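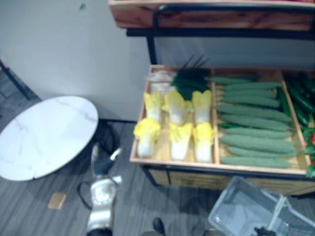

홈 | 모임 소개 | 지난 회의록 | 레시피 모음 | 글쓰기 | 로그인

클레모라(Clemora) 집밥 모임 2월 회의록

안녕하세요, 이번 달 서기를 맡은 포피 파더길(Poppy Fothergill)이에요! 회의록이라고는 하는데 저는 딱딱하게 쓰는 재주가 없어서 그냥 제가 들은 대로, 제 말투로 적을게요. 빠진 얘기 있으면 댓글로 꼭 알려 주세요.

일시: 2022년 2월 17일 저녁 7시
장소: 케나노(Kenano) 2층 공유주방
참석: 괄티에로 루지에로, 아즐란 누그로호, 카일리 로키어, 차투리카 마투바르, 그리고 저
불참: 없음 (다 모인 거 진짜 오랜만이죠?!)

1. 지난 회의 확인

지난번 회의록은 그대로 통과했어요. 다만 제가 괄티에로 씨 수프를 '렌틸콩 수프'라고 썼는데 병아리콩이었다고 하시네요. 고쳐 놨습니다. 그날 두 그릇이나 먹어 놓고 콩 이름을 틀리다니, 죄송해요 괄티에로 씨!

2. 봄맞이 포틀럭 메뉴

오늘 제일 오래 얘기한 안건이에요. 이번 포틀럭은 '손으로 집어 먹는 음식'으로 하자는 게 카일리 씨 제안이었고, 저는 듣자마자 찬성했어요. 지난번에 접시 들고 포크 들고 컵까지 드느라 다들 서커스를 했잖아요. 아즐란 씨는 국물 있는 음식이 하나도 없으면 서운하다고 해서 한참 왔다 갔다 하다가, 작은 컵에 담아 마시는 수프 한 가지만 예외로 두기로 했습니다.

정해진 메뉴예요.

괄티에로: 토마토 수프(컵에 담아서), 올리브 포카치아
아즐란: 닭꼬치와 땅콩소스
카일리: 치즈 스콘, 미니 레몬 타르트
차투리카: 감자 커틀릿, 코코넛 삼볼
포피: 김밥, 그리고 자신 있으면 유부초밥까지

차투리카 씨 커틀릿은 미리 빚어서 빵가루까지 묻혀 냉동해 두었다가 당일에 튀긴대요. 속은 삶은 감자에 참치, 양파, 풋고추, 후추를 듬뿍 넣는다고 하셨고요. 제가 너무 열심히 받아 적으니까 나중에 레시피를 통째로 올려 주신다고 했어요. (약속하셨습니다, 여기 기록으로 남깁니다!)

땅콩소스는 알레르기 때문에 따로 얘기가 나왔어요. 오시는 가족분들 중에 땅콩 못 드시는 분이 있어서, 소스는 뚜껑 있는 그릇에 담아 다른 테이블에 두고 집게도 따로 쓰기로 했습니다. 아즐란 씨가 간장 마늘 양념으로도 꼬치를 한 판 구워 오시고, 굽는 판도 따로 쓰신대요. 음식마다 재료를 적은 카드를 앞에 세워 두는 것도 다시 확인했어요. 카드는 제가 인쇄해 갈 테니까 재료 목록만 저한테 미리 보내 주세요.

3. 오븐 순서

케나노 주방 오븐이 한 대뿐이라 매번 눈치싸움이 벌어지죠. 카일리 씨가 순서를 짜 왔는데 제법 그럴듯해요. 타르트는 집에서 다 구워 오고, 스콘은 현장에서 제일 먼저, 그다음이 포카치아예요. 괄티에로 씨는 포카치아 반죽이 기다려 주지 않는다고 조금 버티셨지만, 반죽을 냉장고에서 천천히 발효시켜 오는 걸로 합의를 봤습니다. 닭꼬치는 오븐 말고 가스레인지에 그릴팬을 올려서 굽습니다.

4. 밀가루 공동구매

크뢰거(Kröger) 강력분을 한꺼번에 사서 나누자는 안건이고요, 전원 찬성이에요. 한 봉지가 900그램이고 괄티에로 씨가 주문을 맡아 주셨어요. 원하는 봉지 수를 모임 게시판에 적어 주세요. 카일리 씨는 박력분도 같이 사고 싶다는데 이건 가격을 더 알아보고 다음에 정하기로 했어요. 저는 집에 밀가루가 아직 남아 있는데도 벌써 신청할 마음을 먹었고요, 말리지 마세요.

5. 레시피 모음집 '불티비아'

우리 모음집 이름은 불티비아(Vultivia)로 확정! 지난달부터 끌던 건데 드디어 끝났어요. 지금까지 모인 레시피는 181개예요. 중복된 게 꽤 있어서(바나나빵이 왜 이렇게 많은지...) 차투리카 씨와 제가 나눠서 정리하기로 했습니다.

계량을 컵으로 쓸지 그램으로 쓸지도 얘기했어요. 저는 컵파인데 괄티에로 씨가 빵은 무조건 그램이라고 하셔서 제가 졌어요. 베이킹은 그램, 나머지 요리는 편한 대로 쓰되 숟가락은 큰술, 작은술로 통일합니다. '적당히'라는 말은 소금 간에만 허용하기로 했고요. 그러고 보니 제 김밥 레시피는 거의 '적당히'로만 되어 있어서 처음부터 다시 써야 하네요, 아이고.

6. 시식

회의 끝나고 괄티에로 씨가 반죽 시험판으로 구워 온 포카치아를 나눠 먹었어요. 밀가루 675그램으로 한 판인데 우리끼리 거의 다 먹었습니다. 로즈마리 올린 쪽이 제일 먼저 없어졌고, 아즐란 씨는 굵은소금을 조금 줄이면 좋겠다는 의견이었어요. 저는 지금 이대로가 딱 좋은데요! 소금 양은 괄티에로 씨가 알아서 정하시기로.

할 일 정리

괄티에로: 밀가루 주문, 포카치아 냉장 발효 연습
아즐란: 뚜껑 있는 소스 그릇과 집게 챙기기
카일리: 오븐 순서표 게시판에 올리기, 박력분 가격 알아보기
차투리카: 커틀릿 레시피 올리기, 모음집 앞쪽 절반 정리
포피: 재료 카드 인쇄, 모음집 뒤쪽 절반 정리, 김밥 레시피 다시 쓰기

다음 회의 날짜는 게시판 투표로 정할게요. 그날 간식은 카일리 씨 담당이고, 빈 반찬통 하나씩 들고 오세요. 지난번에 두고 가신 파란 뚜껑 통은 제가 씻어서 보관 중이에요, 주인분 연락 주세요!

기록: 포피 파더길

이 사이트는 더 나은 이용 환경을 위해 쿠키를 사용합니다. 계속 이용하시면 쿠키 사용에 동의하는 것으로 간주됩니다. [동의] [자세히 보기]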